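Minutes of the gripper maintenance meeting
Nelbridge site, kitchen end
April, start 9.30 am

Present: bench team, data team, stores, one representative from Ouellet (supplier of finger pads and pins). Apologies from the Vornier office.

1. Minutes of the last meeting

Agreed as correct, with one change. Under item 4 the part number for the finger pads should have read 331. Stores confirmed the order went out with the right number on it.

2. Matters arising

The spare pair of hand-held grippers has been labelled and put on the upper shelf in the bench room. The old pair with the worn springs has been stripped for parts. The body shells are being kept; the springs have been thrown away.

The log sheet is now one page. The bench team asked that people write the time as well as their initials, as two entries last month could not be put in order.

3. Condition of the Eseck pair

The Eseck pair is the two-handed set used for tableware work. The bench team reported on its service.

Both grippers were taken apart, cleaned and put back together. Grease had collected behind the jaw arms on the left gripper and was making the trigger slow to return. The right gripper was clean inside. All pivot pins were checked for play. One pin on the left gripper was replaced. The others were left in.

The finger pads on both grippers are new. The old ones had gone shiny along the edge and were letting plates turn in the jaws. Ouellet took the old pads away to look at the wear.

The left gripper has done 835 cycles since its service and the right gripper slightly fewer. The team will check the pads again at the next 300 cycles, and after that at whatever interval the wear suggests.

There was some discussion of whether the pads should be glued as well as clipped. Ouellet advised against glue on this type because it fills the slot and the next pad will not sit flat. The bench team said one pad had come off during a session before the service. Ouellet thought the clip had been bent when the pad was fitted. It was agreed to carry on without glue and to fit pads with the flat tool only.

4. Plate handling checks

The data team went through the checks on plates and bowls. The set-up is a table with a cloth on it, a white plate with a raised pattern on the rim, and bowls behind. The near rim is taken between the pads.
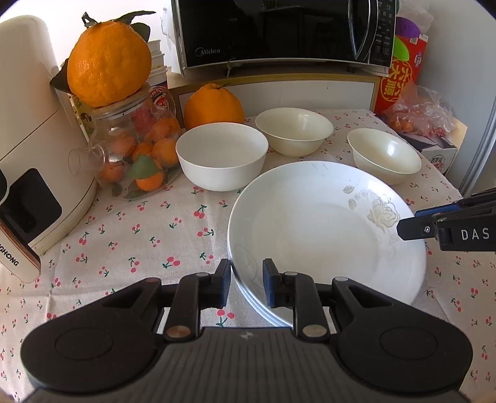

Item 4: plate rim held between the finger pads, second gripper at the right.

The raised pattern was raised as a concern. Where the pads close on a smooth part of the rim they sit evenly. Where they close on the pattern, only part of the pad touches, and the operator tends to squeeze harder to make up for it. The bench team asked operators to take the rim at a smooth part where they can, and to note it on the log sheet where they can't.

Stacked plates were also discussed. With one plate on top of another, the lower pad has to get in under the top rim without catching the rim beneath. The data team said this works if the jaws are opened fully first and brought in level. It doesn't work well if the gripper comes in from above at a steep angle. Guidance to be added to the operator sheet.

It was asked whether the second gripper should steady the plate or stay clear until the first has closed. Opinions differed. The data team prefers it close by but not touching, so that the first grip can be judged alone. The bench team would like both ways tried, as a two-handed lift puts less load on the pivot pins. To be tried both ways and brought back to the next meeting.

5. Jaw alignment

The left gripper was closing with one pad slightly ahead of the other after it was put back together. The cause was a jaw arm fitted one tooth out. It was taken apart again and corrected the same afternoon.

The bench team has changed the order of work so that this is picked up earlier. The jaws are now closed by hand and checked against a strip of card before the cover goes on. If the card is pinched evenly across its width the cover is fitted. If it swings, the arms come out again.

Stores asked if the card strip could be replaced with a proper gauge. Ouellet can supply one and will send a price. No order to be placed until the price has been seen.

6. Camera window

The camera window on each gripper is to be wiped with a dry cloth at the start of every session and again after a break. Spray cleaner is not to be used near the window or the pads. A bottle had been left on the bench and has gone back to the cleaning cupboard.

The check of focus and exposure after service was done on both grippers and no adjustment was needed.

7. Spares

Stores reported 3 sets of finger pads on the shelf, which the bench team thought was low. A further order is to be placed with Ouellet. Pivot pins are well stocked. Springs are on order through the Vornier office and no date has been given.

Screws for the cover have been going missing. The small magnetic tray is to be used for all cover screws and is not to leave the bench.

8. Any other business

The data team asked for the bench to be kept free during the first hour of the morning so that the grippers can be checked before sessions start. Agreed.

The trigger on the spare right gripper squeaks. The bench team will look at it before it is next used.

9. Actions

Bench team: replace the flat tool, which has a chipped end. Check pads on the Eseck pair at the next 300 cycles. Look at the spare right gripper.
Data team: update the operator sheet for stacked plates and patterned rims. Try one-handed and two-handed lifts.
Stores: order finger pads. Chase the springs with Vornier.
Ouellet: report on the old pads. Send a price for the alignment gauge.

The meeting closed at 10.40 am. Next meeting in May, same room.

Nelbridge site office | Contact us | Copyright Vornier | Back to top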